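Thursday is bathroom day. It used to be Saturday, but I got tired of spending the first part of the weekend with my head over a toilet, so I moved it.

For years I cleaned the bowl with a brush and whatever was on sale. The brush sat in its holder in a puddle and I hated looking at it. In March I gave up on it and switched to cloths. I bought a pack of 55 from Lutden, all the same blue, and blue means toilet in this house. The kitchen gets yellow.

My order is lid, seat, rim, bowl. I use a fresh cloth once I get to the bowl. The part I used to skip is the inside wall right under the rim, and a cloth gets in there better than the brush did. It takes me 5 minutes if I don't stop to answer the phone.

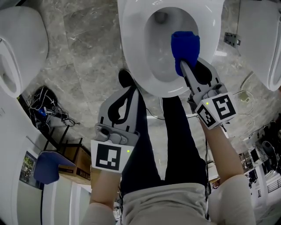
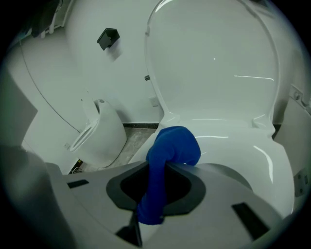
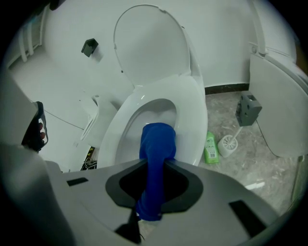
Polyxeni Bakalis wrote to me after my last cleaning post to say that she gave up on cloths for the bowl, as she never felt they came out of the wash clean enough. She uses paper towels and a trash bag now. I see her point, but we'd go through a lot of paper. I wash the blue ones by themselves on hot and hang them on the rack in the laundry room.

The cleaner is still the Nyanda one in the green bottle. I tried Jorkmont for a month and the smell hung around until dinner. Next week I have to do something about the grout by the tub, which I've been putting off.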